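Cevo (grasp planner)

Cevo is a grasp planner, the bit of software that decides where two fingers should close on a thing and in what order to try. Edem Agyeman wrote the first version in August, and I've been poking at it ever since (mostly on fruit!). It scores 243 candidate grasps per object and keeps the best 40. 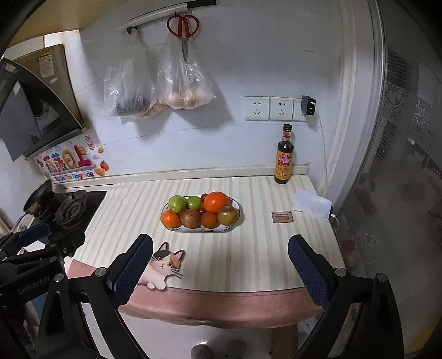
What does Cevo do when two objects touch?
It treats them as one lump first, then looks for a gap wide enough for a finger.

Apples and oranges packed on one plate are my favorite test, round and crowded as they are. Version 64 added the Podeck viewer, so I can finally see why a grasp got thrown out.

See also: Tradby, Biswas solver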